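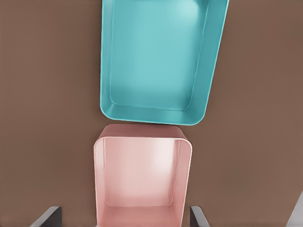
Teal tray and pink bin, brown background

From: Torben Ackermann
To: Rurkwood Allotments and Neighbours list
Subject: Re: [rurkwood] Seed swap and the water rota

Evanthia, thanks for writing this up. Replies underneath each part.

Evanthia Gkikas wrote:
> The seed swap is still set for January in the hall at Flallatlow. We
> have 17 tables booked. Last year people were still carrying things in
> when the doors opened, so can we agree a time for setting up?

I can be there at 8.30 with the key. Doors open to everyone else at 10. If you have a table, please be set up by 9.45 and move your car to the lower car park, as the baker needs the top gate clear.

> Do we want to charge for packets this time?

I would leave it as it was: swap if you have something, 50p in the tin if you don't. The tin made 80 pounds last time, which paid for the hall and left a bit towards the hose. Grigoris Economou wants a pound for the tomatoes because he saves them himself and they are hard to get. I have no objection to that as long as he writes it on the packet.

Please label with the year as well as the name. I sowed two rows of parsnips last spring from a packet with no date and got four plants. Parsnip seed more than a year old should go on the compost.

> Styliani Stamatopoulos asked whether beans from the Kouris plots can
> be included after the rust.

Yes, rust isn't carried in the seed as far as I know. Myrto Pappas has the old growing notes and may know better. Myrto, could you have a look? 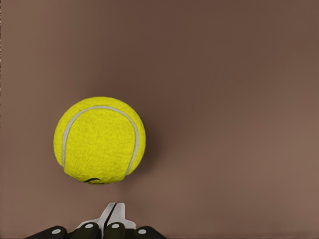
Tennis ball, close up

> Last thing is the water. The meter at the bottom tap read 2406 when I
> went past, and I don't have an earlier figure to compare it with.

I have the earlier one in the shed book and will send it round. My guess is the join by plot 12, where the ground has been soft since the path was dug up. I put a new washer on it in the autumn but the thread is worn and it wants replacing properly. Until then, please shut the stopcock when you leave, even if someone else is still on site. They can open it again.

The rota itself I would keep the same. Anyone who wants to change weeks should write to me off the list.

I still have the two folding tables from Tomis in my garage. They need collecting before the swap, and they won't fit in my car with the seat in.

Torben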